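22nd January

Sorting day for the small parts and I am so pleased with how this is going! Katalin's idea of tucking the lid flat under the box is a winner: it takes up no extra room on the table and the lid never wanders off.

Tried the Ambrosio trays first. Too shallow, cubes roll out if you bump them. The black box wins easily. Cubes and small cartons go in together for now, no dividers.

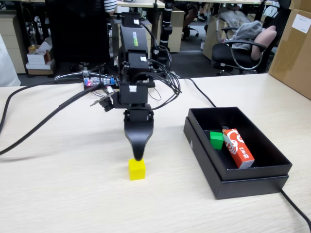
Want to try felt in the bottom next, there's a roll of it in the Brenari cupboard. Katalin thinks 2 layers, I think one will do. Also need labels for the lids before February, big letters, readable from the chair. Ask Venance for 5 more boxes the same size!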